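HARKIK LAKE DISTRICT
Board of Commissioners
Minutes of the Regular Meeting, February
District Office, Grellia Road

1. Call to Order

The Chair, Panagiotis Mujić, called the meeting to order at 6:30 p.m. All five Commissioners were present. Also in attendance were the District Manager, the Clerk, the District Engineer, and residents as listed on the sign-in sheet kept at the office.

2. Approval of Agenda

The Chair asked that the discussion of the Grellia Road culvert be moved ahead of the weed control report so that the Engineer could leave early. There was no objection. A motion to approve the agenda as changed was made, seconded, and carried.

3. Approval of Minutes

The Commissioner for the North Shore noted that the January minutes gave the wrong street for the washed-out section of guardrail. The guardrail is on Landing Street, on the lake side. The Clerk will make the correction. Motion to approve the January minutes as corrected was made, seconded, and carried.

4. Public Comment

A resident of the east shore spoke about the winter lake level. She stated that ice has pushed against her retaining wall for the second year in a row and asked whether the fall drawdown could begin earlier. The Manager replied that the drawdown dates are set in the operating permit and that a change would require a request to the state. He will send her a copy of the permit section.

A resident of Jemal Point asked when the portable restroom at the public landing would be put back. The Manager said it returns with the docks in spring.

A third resident asked that the Board consider a rule on the lighting of private docks. He described lights left on all night across the cove from his house. The Chair thanked him and said that the District has authority over the placement of docks but may not have authority over lights. The Manager will ask counsel. The resident left two letters from neighbors, which were accepted for the record.

5. Grellia Road Culvert

The Engineer reported that the culvert carrying Jemal Creek under Grellia Road has lost much of its bottom to rust and that water is now running beneath the pipe on the upstream end. The road surface shows a dip over the pipe, and the county has placed warning signs. The county owns the road. The District holds the drainage easement and has in past years shared the cost of work at this crossing.

Two repair methods were put before the Board. The first is a liner placed inside the existing pipe. It can be done without closing the road, but it makes the opening smaller, and the Engineer does not support it given the flooding upstream two springs ago. The second is full replacement with a concrete box. The road would be closed during the work, and traffic would go by way of Landing Street.

The Commissioner for the West Shore asked whether Landing Street could carry school buses. The Engineer said it could, but that the turn at the foot of the hill is tight and parking there would have to be barred on one side. Commissioner for Jemal Point asked that the residents of Landing Street be told before any closure is announced.

The Board asked the Engineer to write to the county in support of full replacement and to request a draft cost-sharing agreement. Motion made, seconded, and carried, four in favor and one opposed. The Commissioner for the West Shore asked that the minutes show her vote was against acting before a cost figure is in hand.

The Engineer left the meeting at 7:20 p.m.

6. Aquatic Weed Control

The Manager presented the contractor's report from last season. Harvesting was carried out in the north bay and along the channel to the public landing. The report gives 74 loads removed. The south bay was left alone at the request of the state biologist, who is following a stand of native pondweed there.

Regrowth in the channel was quick, and the Manager recommended a second pass in late summer this year. The harvester's conveyor will need a new belt before the season opens. A price of $1,174 was received from Plaltine, which supplied the last one. Motion to approve the purchase was made, seconded, and carried.

The Commissioner for the North Shore asked where the cut weed is being taken. The Manager said that the farm on the hill will accept it again, but only on the lower field and only before the corn comes down. After that it would have to be trucked to the county compost site, and the District would pay by weight. He was asked to get the county's current rate.

7. Shoreline Walk and Cleanup
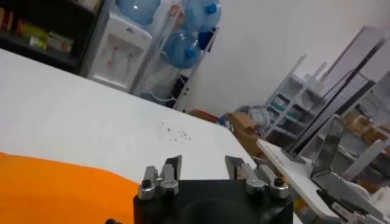
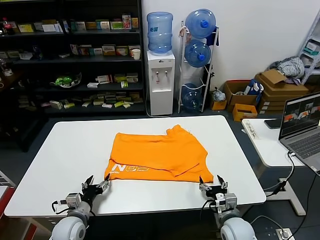
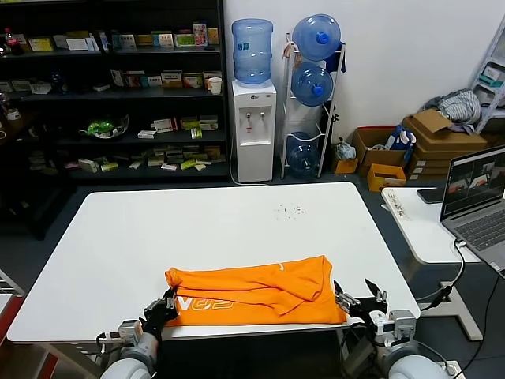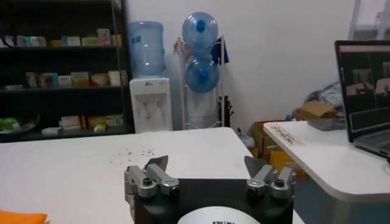

The Manager gave the plan for the spring shoreline walk and cleanup. Registration will open at the public landing at 8:30 a.m., with a second table at Jemal Point for those who wish to start from that end. The walk leaders were hard to find in the crowd last year, and several people at the Point set off without a map. After some discussion the Board agreed that leaders should wear one color, and that it should be a bright orange like that of the folded shirt on the white table, with any lettering in white. The Commissioner for the East Shore preferred green on the ground that hunters use orange, but did not object. The shirts are to be handed back at the end of the day and kept at the office.

Parking was discussed at some length. The upper lot at the landing belongs to the church, and the Manager has asked for its use until noon. If the church has a service that morning, cars will be sent to the ball field and people will walk down. The Commissioner for Jemal Point asked that no one be sent to park along the Point road, which is too narrow for a fire truck to pass when cars are left on it.

Glass and metal will go to the transfer station. Tires and treated lumber are to be left in place and marked with tape so that the District crew can pick them up by boat. The Clerk will add this to the sheet given out at registration, along with the number of the District office and a reminder that the marsh behind the east shore is closed during nesting.

No vote was required.

8. Dam and Gatehouse

The Manager reported that the yearly inspection found the earth embankment in fair condition. The inspector asked for the removal of brush on the downstream slope and the filling of two animal burrows near the left end. The brush can be cut by the District crew as soon as the ground is firm. The burrows will be filled by the contractor who did the same work before.

The low-level gate was opened and closed under load and worked as it should. The hand wheel is stiff in its last few turns, and the stem will be greased. The gatehouse door does not latch unless it is lifted. The Manager was asked to have the door rehung this spring instead of waiting for the larger repair planned for the roof.

The Commissioner for the East Shore asked about the staff gauge, which cannot be read from the bank when the sun is low. The Manager will look into a second gauge plate on the bridge side.

9. Finances

The Clerk presented the monthly statement. Bills totaling $3,663 were submitted for payment, including heating fuel for the office, the inspection fee, and the winter rental of the storage bay. The Chair asked about the fuel charge, which is higher than in the same month last year. The Clerk explained that the tank was filled twice in the period and that no delivery is expected in March.

Motion to pay the bills as presented was made, seconded, and carried.

The Clerk reminded the Board that comments on the draft budget are due to her within 30 days. Commissioners who want a line explained should call the office before sending written changes. The draft holds the per-parcel charge at its present level and moves the unspent balance from dock repair into the culvert reserve.

10. Boat Launch Hours

The Board returned to the request, tabled in January, to open the launch gate one hour earlier on summer mornings. The sheriff's office had no objection. Two neighbors of the landing wrote in opposition, citing the noise of trailers. One fishing club wrote in favor.

The Chair proposed a trial through the end of June, with the gate opened at 5:00 a.m. and a sign asking drivers to keep radios off. The Commissioner for the East Shore asked that a log be kept of any complaints, with the time of each. This was accepted as part of the motion. Motion made, seconded, and carried, all in favor.

11. Correspondence

A letter was received from the school asking for leave to take water samples from the public dock in May. Granted, provided that life jackets are worn.

A letter was received from the owner of a parcel on the west shore asking that the District mark his boundary. The Clerk will reply that the District does not survey private land.

12. Adjournment

The next regular meeting will be held in March at the District Office at 6:30 p.m. There being no further business, a motion to adjourn was made, seconded, and carried. The meeting adjourned at 8:45 p.m.

Respectfully submitted,
Clerk of the District

Approved for posting: Panagiotis Mujić, Chair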